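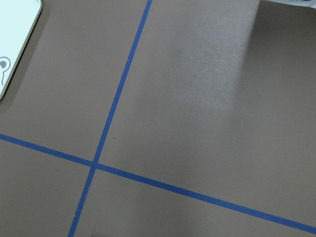 Every fall the paint companies announce their color of the year, and every fall I read the announcement twice to see if anyone has said anything. This time it was Medrano, which has picked a brownish gray that it says will help us "feel held." I have lived with a brownish gray wall for 5 years. It has never held me.

I don't mind the color. It hides fingerprints and it goes with the couch. What I mind is the claim that a can of paint has opinions about my state of mind, and that I should repaint a perfectly good room when those opinions change. Last year's pick was a green meant to bring us "back to ourselves." Presumably we arrived, looked around, and needed to leave again.

The firms like to talk about research. Lokora's brochure mentions a survey of 1,522 households and says people want their homes to be calming. I would like to meet the people who said they wanted them to be upsetting. The brochure doesn't print the questions or say who was asked. It does print a coupon, good through February, for 28 percent off the new shades.

Defenders of all this say it's harmless fun, and that a little guidance helps people who freeze up in front of a wall of sample cards. There's something to that. I've frozen up there myself. But the guidance would be more useful if it covered the things that decide whether a room looks good, such as which way the windows face, how worn the floor is, and whether the person holding the brush filled the nail holes first. None of that can be sold fresh each year, so it ends up in small print on the back of the can.

My neighbors painted their front room in Tinusa's pick two winters ago. It was a sort of dusty peach. They liked it for a while, and then they saw it in a dentist's office, a bank and the restroom of a pancake place, and after that they couldn't see anything else. Now they're asking me about gray. I told them to wait until spring and look at it in decent light, which they took as a lack of enthusiasm.

It was. A wall color ought to last until the wall gets dirty or you get tired of it, and either one can take a good long time. The stores would prefer a shorter schedule. I can see why, but it's their schedule, and I've got over a gallon of the old stuff left in the basement.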